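Ishbel Chisholm
6/5/26

Spent the afternoon at the Drivitz open day in Lamont. They build home robots and the software that teaches them chores. I took notes, so I'm posting them as a thread.

The day was split between a talk upstairs and a furnished lounge downstairs where the data gets recorded. I skipped most of the talk and went down. Groups of 8 at a time, shoes on, phones on silent.

The task on the board was called "place to outline." Someone marks a spot on the floor with masking tape, and the item has to end up where the tape says. People do it by hand first, over and over. The robot's training starts from those recordings.

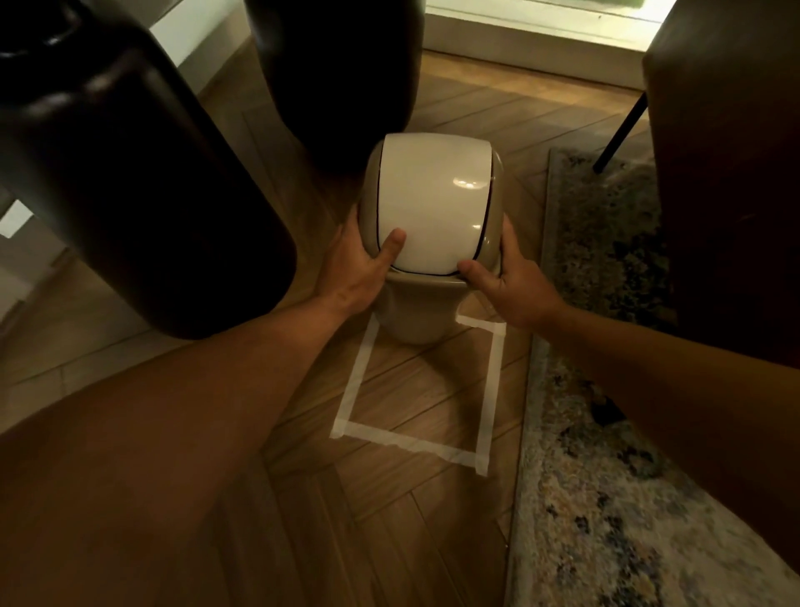

Small trash can with a swing lid, at the top end of the tape outline. Both hands on it.

Keerthana Kurup runs the recording side. She said a single chore gets 200 takes before they look at any results. Between takes they change where the item starts, and sometimes they move the furniture too.

I asked why a trash can. She said people at home want things put back where they belong, and a trash can is a good size for two hands. The lid is also shiny, and shiny surfaces give their vision software trouble. She was pretty open about that.

One thing I didn't expect: the floor matters. A herringbone floor has a lot of lines in it already, and the system has to tell those from the tape. They have plain floors in the other rooms, and Murdo Forsyth told me the scores there are better. He wouldn't give me numbers.

There's a rule about hands as well. Take hold of the item, set it down, keep the grip until it's where it should be, then let go. If you let go early and nudge it after, the take gets thrown out. 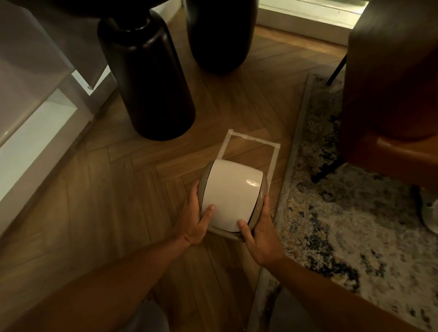
Two-handed grip at the lower end of the outline, with the rug and armchair to the right.

Visitors could try it. I did 3 takes and one was kept. I kept reaching with one hand out of habit. Esko Kuusisto, who was in my group, had all of his kept and was quiet about it.

Questions at the end were mostly about price and privacy. On price, no answer yet. On privacy, they said homes are only recorded with a signed form, and you can ask for your footage to be deleted for 12 months after. I'd like to read that form before saying more.

Next open day is in November, at the Brillov site. Sign-up isn't up yet. I'll add the link to this thread when it is.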